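3.2 Sample and holding data

We use the quarterly holdings lists of 16 equity funds that were open to new money for the whole of the study period. All of them invest mainly in makers of industrial equipment and computer hardware, and all of them publish their full list of positions within 18 working days of the quarter end.
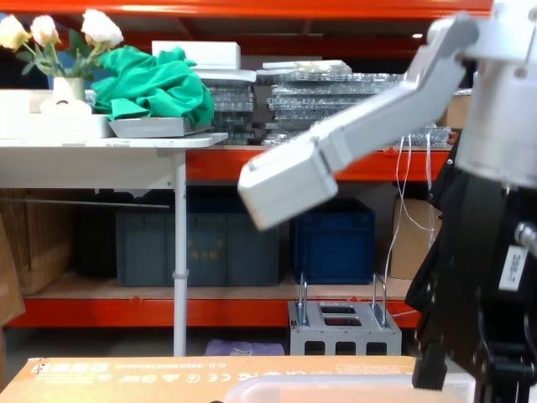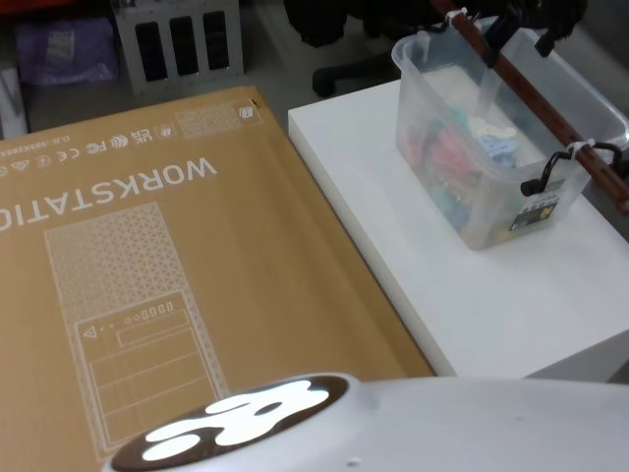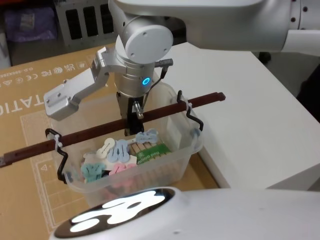

Figure 2. Equipment and packaging.

The funds differ a good deal in size. The largest, Stalau Industrial Growth, held 200 positions at the start of the period, while the smallest never held more than 13. To stop the larger lists from swamping the smaller ones, each fund is given the same weight when we work out how popular a share is. A share held by four funds therefore has a score of four, whatever the value of the holdings. We also ran the tests with value weights. The results are given in the appendix and differ mainly in the first two quarters, when one fund had most of its money in a single company.

Holdings lists are matched to share prices by the name of the company and the exchange on which the share is traded. Where a company had two classes of share, we kept the class with the higher turnover and added the two holdings together. Preference shares, warrants and convertible bonds were dropped. So were short positions, which only three of the funds reported and which they reported in different ways.

A further problem was the treatment of companies that changed their name or were taken over. Flireck was bought by Magagula part-way through the period, and for one quarter some funds listed the old share and some the new one. We treated the two as separate companies up to the day the offer closed and as one company after that. Brunello Piras checked the remaining name changes by hand against the exchange notices.

3.3 Measuring popularity and returns

At each quarter end we rank all shares by the change in the number of funds holding them. Shares in the top fifth form the "rising" group and shares in the bottom fifth form the "falling" group. The groups are held for one quarter and then formed again. Shares in each group carry equal weight at the start of the quarter and are left alone until the next ranking.

The date on which the groups are formed matters more than we had expected. A fund manager knows the holdings at the quarter end, but an outside investor has to wait for the list to be published. Forming the groups at the quarter end would credit the outside investor with gains that could not have been earned. We therefore start each holding period on the day after the last of the 16 lists appears. For the first quarter of the year this usually falls in late April, although in one year a corrected list pushed it into May.

Returns include dividends and are measured before tax. We take off a dealing cost for each purchase and sale, set at half the average gap between the buying and selling price over the previous month. This is likely to be too low for the smaller companies. Wuvinico, for example, did not trade at all on several days in its first year on the exchange, and an order of any size would have moved the price. No allowance is made for this in the main results, but section 4.3 repeats the tests without the smallest tenth of companies.

The benchmark is an equally weighted basket of every share held by at least one fund in the sample at the time of the ranking. We preferred this to a broad market index, as the funds all fish in the same part of the market and a broad index would mix the effect of popularity with that of the sector. It does mean that our results say nothing on whether the sector as a whole was a good place to invest.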